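Washing and Storing Colored Plates So They Stay Nice
Household notes by Oğuzhan Ateş

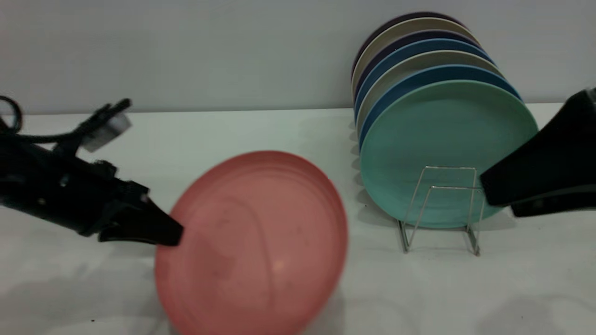 WESHAM, June – My wife and I have eaten from colored plates for many years, and I have made most of the mistakes already. When we moved to our present kitchen I threw away a whole shelf of plates which were gray with marks or chipped on the rim. After this I started to keep notes, and the notes became this page. It is mostly for matte plates, but much of it works for shiny ones too.

Before the washing

Scrape the plate with something soft. I use a silicone spatula, the cheap kind, and it takes away rice and sauce better than a fork. A fork leaves lines on a matte surface and they are difficult to remove later.

If you can't wash immediately, put a little cold water on the plate. Egg and milk become like glue under hot water. For tomato and turmeric I do the opposite of waiting: I rinse them in the first minutes, even when guests are still at the table. They forgive me.

Don't leave a tower of dirty plates in the sink with the forks between them. Most of our chips came from this tower.

Washing by hand

Put a folded dish towel on the bottom of the sink. It is the best advice I have, and it costs nothing. If the plate slips from your hand, it falls on cloth.

Wash in this order: glasses, then plates, then pans. Change the water when you see fat on the top. Go around the rim with the sponge separately, also on the back side, where grease collects and makes the plate slippery the next time. The unglazed ring on the bottom needs a small brush. My old toothbrush does it well.

Washing in the machine

First turn the plate over and look for the dishwasher sign. If there is no sign, I wash by hand.

Leave a space between plates, and check that no rim touches another rim. The water moves them more than you think, and they knock together for the whole program. My machine has a light program of 49 minutes at a low temperature, and this is enough for normal dinners. The long one takes 121 minutes and I keep it for baking dishes.

Gray marks from the cutlery

Many people believe these are scratches. Usually they are metal which has come off the knife and stayed on the glaze. Mix baking soda with a few drops of water until you have a thick paste, rub it softly with a wet cloth in small circles, and rinse. Try on the back first, especially with dark or strong colors. Old marks can need two or three times.

Please don't use steel wool. I did it once on a blue plate from the market in Stutlow, and the shiny place in the middle is still there.

Tea, turmeric and beet

For these stains I make a bath of warm water with one spoon of oxygen bleach powder, without chlorine, and leave the plate for one hour. Follow the quantity on your own package. A plate with gold decoration should not go in this bath. Plastic plates keep turmeric for a long time, but a day or two on a sunny windowsill makes the yellow weaker.

Drying

Plates dry best when they stand on the edge with air on both sides. If you lay them flat on a towel, the bottom stays wet and you get a white ring from the hard water. To remove this ring, wipe with half water and half white vinegar, then rinse.

Putting them away

I put a piece of felt or a paper napkin between the good plates. Coffee filters are also fine. Big plates go under, small ones on top, and no more than eight in one pile.

Measure before you buy a rack! My shelf is 66 centimeters wide, and the first rack I brought home was longer. I returned it and my neighbor, Mrs. Fedoruk, gave me her old wooden one, with the pegs a little loose. Some wood glue and one night of drying, and it stands well.

When a plate is chipped

If the chip is on the rim, I don't eat from this plate any more. It goes under a flower pot, or in the hall for keys. A plate with a long crack I throw away, wrapped in newspaper with tape around it, and I write "broken" on the paper for the people who carry the bag.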